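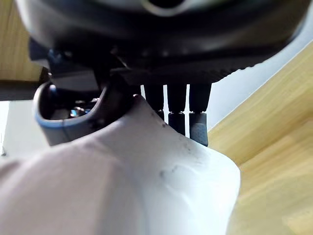
When I moved to Penmont I had already rented in two other countries, and in each of them I learned the word for "repair" later than the word for "new". I think this order is wrong, and I would like to argue for the screw. A screw is a kind of permission. It says that the maker expected somebody to come back inside one day. Even when small screws sit deep in the shadow under a smooth dark housing, where you must bend your neck to find them, they are still an invitation, and I am grateful for them. Glue gives no such invitation.

My kettle was a Kerkel. It served me well until May, when the switch became tired and would not stay down. I have repaired switches before and I am patient. I turned the kettle over, I took off the rubber feet, I looked under the label, and there was no way in. The two halves of the base were joined for ever. In the shop they were polite and offered me 12 per cent off the next model, which had the same base.

People tell me that glue is cheaper and that customers want a clean surface. I accept the first point. About the second I have doubts. I have never heard a person in a shop complain that a screw was visible. What I hear is that a thing is too heavy, or too dear, or that the lid is difficult for old hands. The clean surface seems to me a wish of the people who photograph the kettle for the catalogue.

There is also the argument of safety, and I do not want to laugh at it. A wet hand inside an electric appliance is a serious matter. But we allow people to change a wheel on a car and to climb on their own roof. We give them a warning and a manual, and we trust them. A kettle with four screws and a clear page of instructions would not be a bigger danger than a ladder.

My grandmother had a clock from 1845. It was not a valuable clock and it was often late. Every man in the family had opened it at some time, and one or two of them should have left it alone, because the scratches around the back plate were quite bad. Still it could be opened, so it could be put right by the next person. I am 46 now and I own almost nothing that will be late in such a way. My things work perfectly and then they go in the bin.

What I ask is modest. Let the label in the shop say if the product can be opened with an ordinary tool, in letters of the same size as the price. I would not forbid glue. Some people will not care, and it is their money. But I would read this label before every other one, and I would pay more for the right answer. For the moment I boil my water in a saucepan, and I have kept the Kerkel on the shelf with its feet in an envelope.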